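Workshop Tips: Setting Up a Two-Arm Bench at Home

Collected from the Grallcombe shared workshop and from home builds by members. Compiled by Lilla Dobos, with notes from Gunārs Luik and Parviz Kiani. Last revised Monday, September 9, 2024.

These tips cover a pair of small arms on a common rail, working over a tabletop inside an open-topped enclosure. They assume the arms are assembled and each one moves under its own controller. Kit assembly is on a separate page.

Rail and bases

Bolt both bases to one length of aluminum extrusion before anything else goes on the bench. Two separate mounts will drift relative to each other, and every stored position that involves both arms will drift with them.

Tighten the base bolts in two passes. Bring all of them to finger tight, run both arms slowly through their full reach, then torque them down. Mark each bolt head and the rail with a paint pen so a loosened bolt shows at a glance.

Set the base spacing so that the grippers can meet at the middle of the floor with the elbows still bent. If either arm has to straighten to reach the midpoint, the bases are too far apart. On our rail the spacing is 400 mm, center to center.

Floor panel

A stone-pattern panel wipes clean and looks tidy, but check it for glare before fixing it down. Put the lights where they will stay, look at the live view from each wrist camera, and move the lamps until the bright patches are off the working area. Diffusing film over the lamp does more than turning the lamp down.

Wipe the floor before each session. Crumbs and lint show up at close range on a wrist camera and can throw off a simple edge detector. Use a dry microfiber cloth. Spray cleaner leaves a film that changes how thin items slide.

Check the floor for level along the rail and across it. Shim under the panel, never under the rail.

Fingertips

Soft tips with open pockets grip better than solid ones on thin or flexible goods. The pockets let the tip deform around an edge. Print or buy them in a color that does not occur in your test items. Ours are yellow.

Replace tips in pairs. A new tip opposite a worn one closes off center and pushes the item sideways. Parviz keeps a log of cycles per pair and changes them at 211 hours, whatever they look like.

Clean tips with warm water and dish soap and let them dry overnight. Alcohol hardens some of the softer materials.

Straps, tabs and snaps

Small goods with a closure strap are a useful test of two-arm work. One gripper has to hold while the other moves, and the strap does not stay where it is put.

Start with the item flat and the strap laid out to one side. Bring the first fingertip straight down on the strap near its free end and stop when it is held against the table. Do not drag it toward the item at this stage. A fabric strap that is dragged will ruck up and twist.

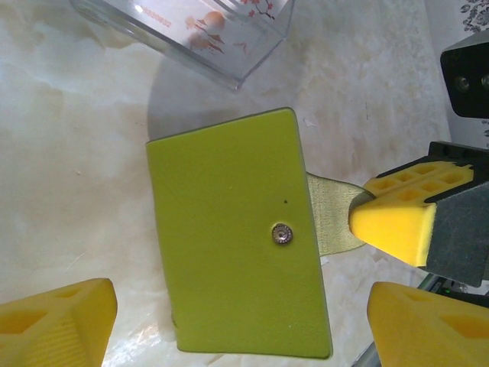
Keep downward force low. Set a current limit on the pressing joint and raise it in small steps until the strap stops slipping, then add nothing more. Too much force flexes the floor panel and shifts the item under the second gripper.

Approach the body of the item from the opposite side to the strap. If both grippers come in over the closure, the housings will touch before the fingertips do. Measure housing to housing when you write the clearance check. Fingertip clearance alone will pass moves that collide.

Metal snaps reflect. If you locate the snap by brightness, lock the exposure on the wrist camera first, or the threshold will change each time the arm shades the work. Gunārs prefers to find the outline of the item and calculate the snap position from that. It is slower to set up and needs less adjustment later.

Common faults with straps:

Strap springs back when released. Hold for a full second after the move ends and lift straight up.

Strap folds under the item. The approach was too low. Raise the waypoint before the press.

Item rotates during the press. The force is off the line of the strap. Re-teach the press point closer to the centerline.

Cable routing

Run cables along the outside of the links and leave a loose loop at every joint. Size the loop with the joint at its worst angle, then add a little. A cable that is slack at rest can still be tight at full bend.

Use one bright color for the arm cables. Ours are purple, from a spool sold by Jetside. A bright cable is easy to see against black housings, and a snag is caught sooner.

Tie cables to the links with hook-and-loop wrap. Zip ties cut into the jacket at moving points and have to be snipped off for every repair.

Keep the boards at the bases reachable. You will be reseating connectors there more than anywhere else on the build.

Holding one part with both arms

Practice with a flat, stiff plate before trying anything soft. Close one gripper first, let it settle, then bring the second up to contact at low speed. Stop the second arm on contact and do not command it to a position beyond the plate. Two arms in position mode on one rigid part will fight each other, and the motors will heat up without any visible movement.

When moving together, run both arms at the speed of the slower one. We cap shared moves at 80 mm per second. Marisol Zamudio tried nearly twice that on her bench at home and spent the evening replacing a stripped gear.

Rehearse every shared move once with no part between the grippers and the tips held slightly apart. Watch the gap. If it changes during the move, fix the calibration before adding the part.

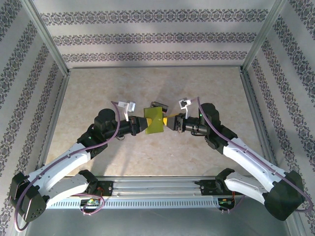
Enclosure walls

Cover the walls with something that does not shine. Bare acrylic picks up reflections of the arms, and some vision code will treat a reflection as a second arm. Wallpaper offcuts work well and cost little. A printed pattern also gives a fixed camera plenty of features for checking that it has not been bumped.

Paste the paper down fully at the corners. A lifted edge will catch a cable loop.

Leave the top open for lighting and for reaching in. Cut motor power before you reach in, every time.

Shutdown

Park both arms folded over their own bases. Switch off motor power, then logic power. Write the tip hours in the log and note any fault with the name of the program that was running. The spare tips are in the drawer marked Wustora, and the hex keys go back on the board by the door.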